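We use cookies to remember your reading preferences and to count visits. Accept all | Manage settings

The Captain's Left Glove

Published 2026-09-02

The email came at breakfast and I read it standing up, with toast in my mouth, and then I read it again sitting down because my knees had gone a bit. Your order has shipped. Four words! I had been waiting for those four words since January, and if I'm counting properly I'd been waiting since I was nine, when my brother and I sat under the dining table with a torch and watched Captain Gallegos pull off her left glove and put her bare hand on the hull of the Zatel.

If you never saw the programme, I envy you, because you could go home tonight and see it for the first time. It ran for 2 series. The spaceship was obviously a model and the aliens were obviously dancers from somewhere in the north, and I have never believed in anything so completely. The Captain wore long grey gloves with a copper seam that went up the outside and looped round the elbow. She took the left one off exactly once, in the last episode, and left it on the step of the airlock. The door closed. That was the end. They never made any more.

My brother cried so hard he was sick. I went up to our room and drew the glove, both sides, with the stitching.

So when the people who look after the old costume store announced a proper replica, cut from the original pattern, with the copper seam and everything, I was in the queue before I had read the price. There were 2,723 of us ahead of the doors opening, according to the little counter on the screen. I sat at the kitchen table in my dressing gown and watched it go down. My husband brought me tea, then lunch. At the end of it I owned a left glove. They were sold singly, and the rights had all gone by the time I got through, which suited me perfectly. Who wants the right one?

I told everybody. I told the woman at the chemist's. I told my daughter, who said, "One glove, Mum?" and I said yes, one glove, and explained the airlock again, and she said she knew about the airlock, she had known about the airlock her whole life.

The parcel was due to come to Gerkercombe on the afternoon van. We live at the far end of Alley, which is the name of the street and has been confusing delivery drivers for as long as there have been any. They look at the address and think half of it is missing. I made a sign. I stood at the gate holding it up, and the man next door asked if I was protesting about something, and when I told him what I was waiting for he put down his hedge clippers.

"Not the grey one," he said.

"The grey one."

"With the copper?"

I had lived beside that man for 30 years. We had discussed bins, and foxes, and once, quite seriously, his hip. I had no idea. He had seen every episode on a black and white set in his gran's front room and he hadn't known the seam was copper until he was grown up and somebody showed him a magazine. He went indoors and came back with a folding chair for each of us and a packet of ginger biscuits, and we sat on the pavement and did the whole of the fourth episode from memory. He was the Navigator. He was very good! He did the voice and the thing with the shoulder.

The van came at last, reversed past us twice and stopped.

I didn't open it in the street. I wanted to, and he wanted me to, you could see it costing him something to be polite. But I had a plan for that glove. We went through to the back, the two of us, and I cleared the workbench where my brother used to make his ships when he came to stay. He made dozens of them, out of offcuts, and he always said you should look for the weather in a piece of wood before you put a saw near it.

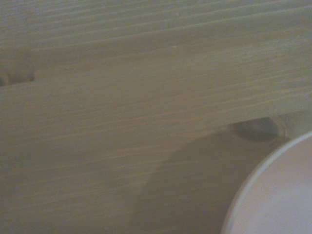 The grain, close to.

I laid the box down and slit the tape. Tissue paper, a card with a number on it, more tissue paper. And then grey, and then copper, brighter than I'd ever pictured it. The elbow loop was right. The stitching was right too, I checked it against my drawing, which I have kept in the same biscuit tin all this time and which was, I'm proud to say, out by one stitch.

"Go on, then," said next door.

I put it on. It came up past my elbow and it was a little tight across the knuckles, and I stood in my own back room at my age with my arm held out like a fool, grinning so much my face ached.

Then I rang my brother. It was 10 at night where he is and he picked up at once, the way people do when they think somebody has died.

"I've got it on," I said.

He didn't say anything for a bit. I could hear his telly going in the background, and then I heard him turn it off.

"Well," he said, "take it off, then. Slowly. And tell me when it's on the step."

Comments (4)

hullplate: I was in that queue as well and got nothing, so I read this through gritted teeth and then had to go and find a tissue. Lovely.

Marrowfat: The neighbour! I'd happily read a whole story about him and his gran's telly.

tin_of_drawings: Does anyone else want the programme to be real? I've got most of the fourth episode in my head now and I've never seen a second of it.

quietpedal: Small thing, but wouldn't she keep the glove on for the call? Then I got to the end and took it back.

Enjoyed this story? Join our newsletter and we'll send you a new one every month. You can unsubscribe at any time.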